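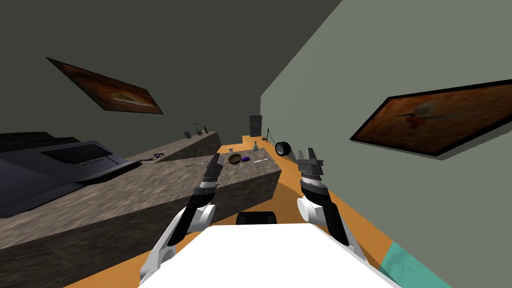
Ticket 343
Project: Kindley
Component: island clear task, two-arm body
Status: Closed, with follow-ups
Reported by: Maribeth Calimlim
Summary: Episode hits the 600 s limit with the drinking glass still on the island

Initial report

Task is "clear the island" in the Kindley kitchen. The robot starts at the island and is supposed to move the bowl, the sponge and the glass to the back counter, then wipe the granite with the sponge. Other items are scenery for this task and should be left alone.

I ran 10 episodes on the current build with the default seed list. 2 finished. The rest ran out the clock at 600 s. In every timeout the bowl and the sponge were delivered, and the glass was not. The log shows the planner asking for a grasp on the glass, getting one, rejecting it at the approach stage, and asking again. No collision is reported and neither arm faults. The right arm holds its gripper open over the island until the episode ends.

Expected: glass is picked up and placed, or the planner gives up and reports a failed subtask.
Got: neither.

Repeat steps:
Load the kitchen with default lighting.
Start the island clear task with both arms enabled.
Wait for the sponge to be placed.
Watch the grasp queue.

Log excerpt from one of the timeouts:

subtask place_sponge: done
subtask pick_glass: start
grasp request: glass, arm right
grasp returned: accepted
approach check: rejected (target height below support surface)
grasp request: glass, arm right
grasp returned: accepted
approach check: rejected (target height below support surface)

The last three lines repeat to the end of the file.

Triage, 9:40 a.m.

Confirmed on the first seed that times out for Maribeth. The rejection text is literal. The estimated base of the glass is inside the countertop, so the approach check does what it should and refuses to drive the fingers into stone. The open question is why the estimate is low, and why it is only low for the glass.

Bowl: estimate is good. Brown, opaque, dark rim, easy to segment.
Sponge: estimate is good. Violet on grey-brown could hardly be easier.
Glass: the depth image returns the countertop through the glass for most of its area. What is left is a thin outline.

The shape fit then gets a few rim points and a large patch of granite, and it settles somewhere between them. The granite texture makes this worse. The segmenter finds edges all over the mottling and attaches some of them to the glass.

Test 1: swap the countertop texture

Replaced the granite with flat grey, same seeds, nothing else touched. The glass was picked up more often, and the failures that remained showed the same rejection text. So texture contributes but is not the cause. Restored the granite. We are not going to fix a kitchen robot by asking people to buy plain counters.

Test 2: swap the glass

Made the glass opaque white in the material file. Every seed finished, wipe included. This puts the fault in perception and clears the arms, the grippers and the placement code.

Test 3: read the true pose from the simulator

Left the glass transparent and fed the planner its real position. Every seed finished. Same conclusion as Test 2, by a different route. Grasp force and finger spacing are both fine for this object in simulation. I would not claim anything about a real tumbler from that, since the contact model treats the glass as rigid and unbreakable.

Test 4: move the robot's viewpoint

Raised the torso before the glass subtask so the camera looks down into the rim. Helps on some seeds. On others the arm ends up between the camera and the glass, and the estimate is dropped entirely. Not worth keeping in that form.

Comment from Maribeth, 11:15 a.m.

Agree with the diagnosis. Two things about the retry behavior that should be handled separately from the perception problem:

The retry loop has no counter. An identical request with an identical answer should not be sent until the clock runs out. A person who can't get hold of a glass changes something — moves over, uses the other hand, turns on a light. The planner changes nothing between attempts.

The left arm is idle through all of this. Its gripper is parked over the near edge of the island and the planner never considers it for the glass, because the arm choice is made once at the start of the subtask and is never looked at again.

Also, the thin white stick near the right side of the island was nudged in one of my runs while the right arm was hovering. It did not fall. It is scenery for this task, but a contact with scenery ought to show up in the report and does not.

Reply, 11:50 a.m.

Retry counter added on a branch. After three identical rejections the planner now switches arms. After three more it shifts the base along the island and takes a new depth image. After that it fails the subtask and carries on to the wipe.

Scenery contact: confirmed, the filter drops everything outside the task list before the report is written. Changed to log as a warning.

Test 5: Pornach depth filter

Pornach is the transparent object filter we shelved in August because it was slow. It discards depth readings inside a region marked as glass and fits from the outline alone. Enabled it for the glass subtask only, so the cost is paid once per episode.

Result: the base of the glass now lands on the countertop surface on all ten seeds. All ten pick up the glass. One drops it during the turn toward the back counter. That drop is a new failure and was hidden before, as the arm never got that far.

Test 6: the drop

The outline fit gets the height right but is loose on width. On the failing seed the fingers closed on a glass the planner believed was wider than it is, and stopped early. Changed the close command so that it ends on contact force in place of commanded width. The drop went away on that seed and did not appear on the others.

Test 7: Petersen and Brondard scenes

Ran the branch in our other two kitchens to make sure nothing else moved.

Petersen: no change for opaque objects. Glass picked up on every seed.
Brondard: glass picked up on every seed. The wipe stopped early once, with the sponge reported as lost. Looks unrelated. Opened separately.

Comment from the product side, 2:20 p.m.

Following this one because we have been asked again whether the kitchen demo can be described as "clears and wipes a counter." With the fix in, is that a fair statement?

Reply, 2:45 p.m.

In simulation, for the listed objects, yes. I would not shorten it further than that.

What the task shows: the robot can find three known objects on an island, move them a short distance, and pass a sponge over the surface. The objects are known in advance. The sponge is dry and stays the same shape. There is nothing on the granite to wipe off, so the wipe is scored on coverage. A pass means the sponge visited the area.

What it does not show: deciding what belongs where. The dark cable on the island and the coiled purple cord on the back counter are ignored because the task list says to ignore them. Take the list away and the robot has no opinion about either. A tire lying on a kitchen floor gets the same treatment. Most people's idea of clearing a kitchen starts with those decisions, and we have not attempted them.

On speed, the finished episodes are still slow. Most of the time goes to planning between motions, and I don't expect that to improve much with the current planner.

Comment from Maribeth, 3:10 p.m.

Seconded. Suggest the wording "moves listed items and wipes in simulation" and a link to the task definition. If anyone wants to know about real kitchens, the short version is that a cup of the wrong material stopped us for a whole build. Soft items and wet surfaces are not tested at all.

Resolution

Merged: retry counter with arm switch and base shift.
Merged: Pornach filter, glass subtask only.
Merged: close on contact force.
Merged: scenery contacts logged as warnings.

Follow-ups opened:
Sponge reported lost during wipe, Brondard scene.
Score the wipe against an actual residue layer.
Retest with the lights dimmed, all three kitchens.
Retest with two glasses touching. Expect this to fail, as the outline fit assumes one object per region.

Closing on Maribeth's confirmation. Reopen if the "below support surface" rejection comes back on any opaque object.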